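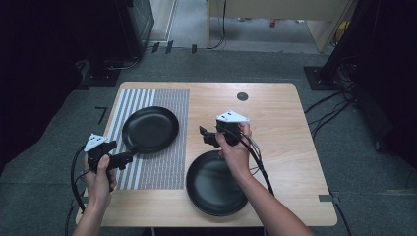
Caderno da oficina – frigideiras, arrumação e estado das superfícies

17 de novembro de 2021

Última atualização: 17 de novembro de 2021

Imprimir | Enviar por e-mail

Duas frigideiras pretas na mesa de madeira clara. A menor, antiaderente, fica sobre a esteira de listras, à esquerda, com o cabo curto virado para a borda da frente. A maior fica à direita, mais perto da borda. Nas notas abaixo, P1 é a menor e P2 a maior.

Objetivo do dia: fixar a posição de partida das duas peças antes de passar à sequência de empilhar e guardar. O Josphat Kaijage pediu que a disposição fosse a mesma em todas as rodadas, para poder comparar com as notas de março.

Posição de P1. Cabo na diagonal, para a esquerda e para a frente. Com o cabo paralelo à borda, a peça gira quando é puxada e arrasta a esteira. Na diagonal a esteira ficou no lugar em 9 rodadas seguidas. Manter.

Posição de P2. Direto na madeira, sem esteira. Desliza mais do que P1, o que era de esperar. A Randi Strömberg sugeriu uma segunda esteira; não há outra igual no armário e a da Vidal é grossa demais, levanta um lado do fundo. Fica como está.

Ordem de guardar: P2 primeiro, P1 dentro dela. Testei também a ordem inversa, três vezes. P1 embaixo não serve, porque P2 apoia na borda e balança.

Superfície. O interior de P2 reflete um pouco mesmo com a sala escurecida. Não limpar com óleo antes das rodadas, só pano seco. O detergente Plendel deixou película em P1 e foi preciso enxaguar de novo. Voltar ao neutro.

Massas (balança da bancada 3): não anotadas. A balança não zerava. Avisei a A-yeong Won, que ficou de trocar a pilha. A massa de P2 na ficha antiga é de quase 100 gramas a mais que a da etiqueta da Kasik; um dos dois valores está errado, repetir antes de usar qualquer um.

Esteira. Listras largas à esquerda, padrão miúdo à direita. P1 deve voltar sempre ao mesmo ponto. Usar as listras como referência e não marcar com caneta – a marca de março ainda não saiu da esteira velha.

Pendências:
– pesar P1 e P2
– conferir o aperto do cabo de P1
– perguntar à Britt-Marie Sandberg se a tampa Seston serve em P2
– passar a ordem de guardar para a folha da parede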